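How Do Reporters Check a Video?

Hello again, curious readers! Suppose a video pops up saying a flood has just hit the town of Jorkstead. Is it really Jorkstead?

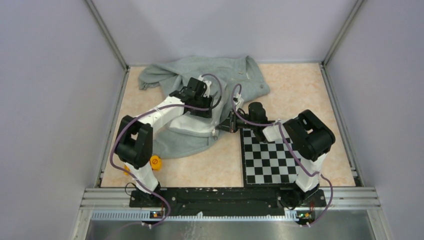
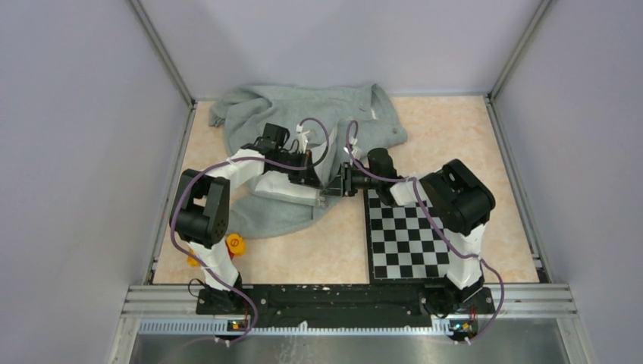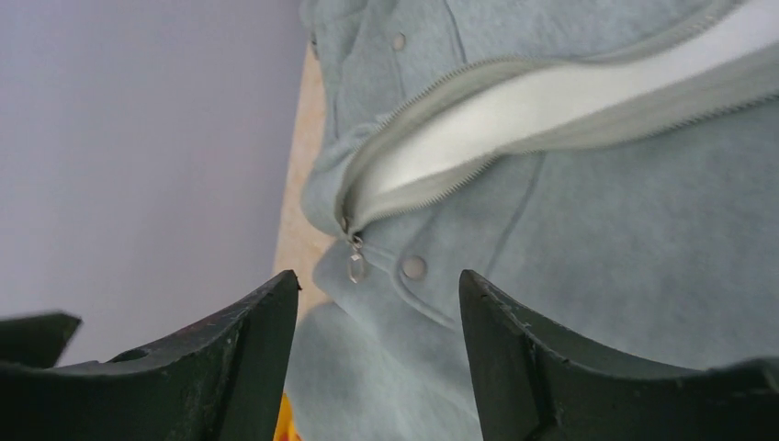

Look for clues

Gunvor Engebretsen checks videos for a living, and she begins with the little things, like street signs, hills and shadows (she once spent 17 days on one bridge!). Then she compares them with maps.

Ask who was there

Next she finds people who saw it happen, and asks each of them on their own.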